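Does Cestesitz need a real arm?
No – it's a simulator. I ran it for 2 months on my old laptop before I bought anything.

What does it cost?
I pay 46 a month. The free version stops at 50 runs, and I got through those by Tuesday!

Can I move the view?
Yes, and I swap all the time.

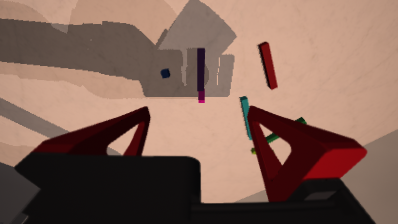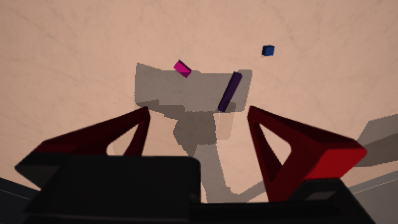

Same coloured bits, other views: 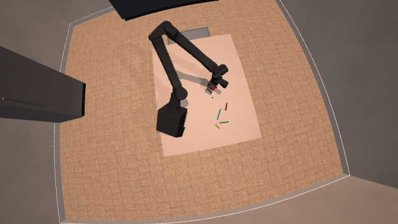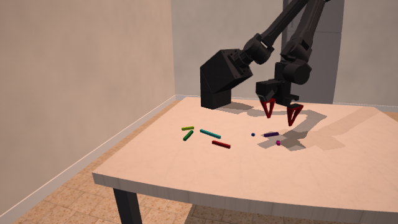 Saving is the weak spot, so do it often.

Comments (2)

Benjamín Olivares: Does it run offline?

stivby1014: Mine does, once you've logged in.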